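Stellenausschreibung: Hauswirtschaftliche Fachkraft (m/w/d)
Gästehaus Mussa, Hausdienste
Kennziffer 148

Das Gästehaus Mussa sucht zum nächstmöglichen Zeitpunkt eine Fachkraft für die Betreuung der Gästezimmer. 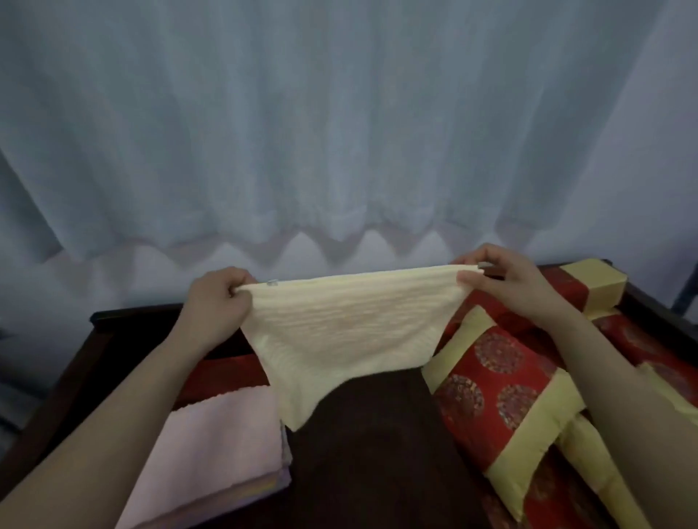
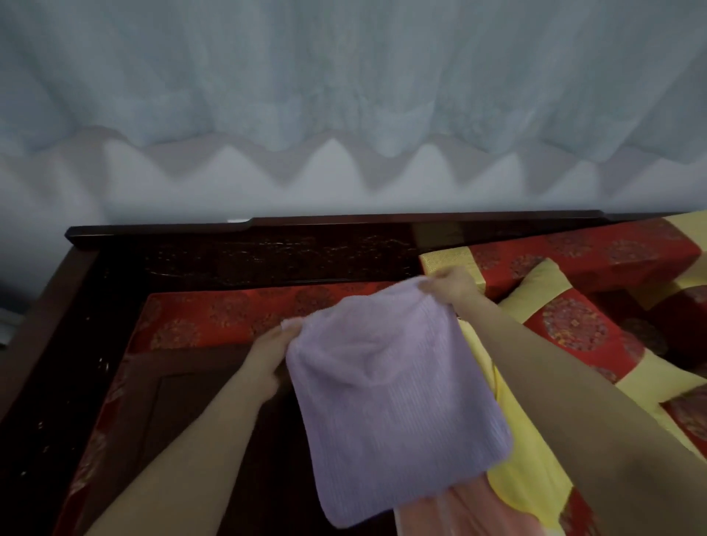

Strickstoff und ein Handtuch, von Hand gehalten

Ihre Aufgaben
Herrichten der 16 Gästezimmer vor Anreise
Annahme, Sortierung und Ausgabe der Hauswäsche
Führen des Wäschebestands im Programm Plemovel
Abstimmung von Reparaturen mit der Haustechnik

Ihr Profil
Abgeschlossene Ausbildung in der Hauswirtschaft oder vergleichbare Berufserfahrung
Deutschkenntnisse mindestens auf Niveau B1
Bereitschaft zu Wochenenddiensten im Wechsel

Wir bieten
Unbefristete Anstellung in Teilzeit (52 % der tariflichen Arbeitszeit)
Vergütung nach Haustarif sowie eine Jahreszahlung von 200 Euro
Dienstkleidung und deren Reinigung

Schwerbehinderte Bewerberinnen und Bewerber werden bei gleicher Eignung bevorzugt berücksichtigt.

Ihre Unterlagen richten Sie bitte unter Angabe der Kennziffer bis Sonntag, 18. Februar, an Frau Khanyisile Pillay, Personalstelle. Fachliche Auskünfte erteilt Etornam Dramani, Leitung Hausdienste. Reisekosten zum Vorstellungsgespräch werden nicht erstattet.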